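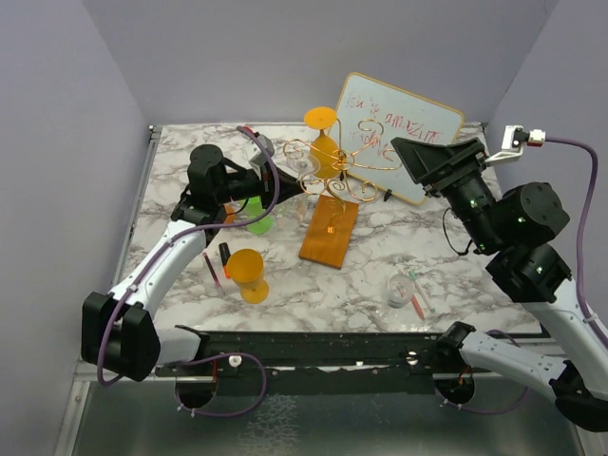
A follower of this account asks why an institute of our size should buy two-arm stations at all, when a single arm would cost half as much and could be shared between groups. The question is a fair one, and we will answer it in this thread. (1/15)

The Halás Institute approved its equipment plan for the coming cycle on 07/01/2021. The plan covers the bench robots, their spare parts, the furniture they stand on, and staff training. It does not cover computing, which has its own budget line. (2/15)

On the number of arms: most of the tasks our groups have proposed involve small household objects such as cups, pens and ornaments. Many of these have to be held with one hand while something is done with the other. A single arm would exclude a good part of that work from the start. (3/15)

Cost is also less simple than "half as much." The table, rail, mounts, cameras and installation are needed in either case. In the quotes we received, the second arm added 80 percent to the price of the arms and far less to the price of a finished station. (4/15)

We asked for quotes from Flumden and Zemitz. Both were given the same list of requirements and the same closing date in June. Both replied in time. (5/15)

Flumden offered the lower purchase price. Zemitz offered a longer warranty and agreed to hold spare motors for us at its own warehouse. The review group gave more weight to the second point than some readers may expect. (6/15)

The reason is downtime. During the last cycle our bench arms were out of service for 126 working days in total. Most of that time was spent waiting for a joint motor or a cable to arrive. Repair itself was usually finished in an afternoon. (7/15)

The plan therefore sets aside money for a spare gripper, a spare wrist camera and a full set of cables for each station. Cables were left out of the previous budget by oversight and had to be paid for out of travel funds. (8/15)

The order is for 3 stations. Two will go to the manipulation groups. The last will be kept for teaching and for visiting staff, who may book it by the half day. (9/15)

Groups have asked whether they may choose their own tabletops. They may, within the size limits set out in the room guide. Please tell the facilities office before the mounting rail is ordered, as the rail is cut to fit. (10/15)

Test objects remain the responsibility of each group. Cups, glasses, markers and similar items are not to be charged to the equipment line, whatever they cost. Small purchases of this kind go under consumables. (11/15)

The Fatine software license will be renewed for one year only. The terms offered for a longer period did not allow us to reduce the number of seats, and we do not yet know how many we will need once the teaching station is in use. (12/15)

A second comment, received while this thread was being posted, asks about leasing. We did look into it. The lease did not permit changes to the grippers or to the camera mounts, and both groups make such changes often. (13/15)

Staff who will use the new stations must complete the safety session again, including those who passed it under the old rules. Places are limited to eight per session. Sign-up is through the internal calendar. (14/15)

The full plan, with both quotes and the scoring sheet, can be read at the front office on request. Questions about delivery should be sent to purchasing and not to the groups. (15/15)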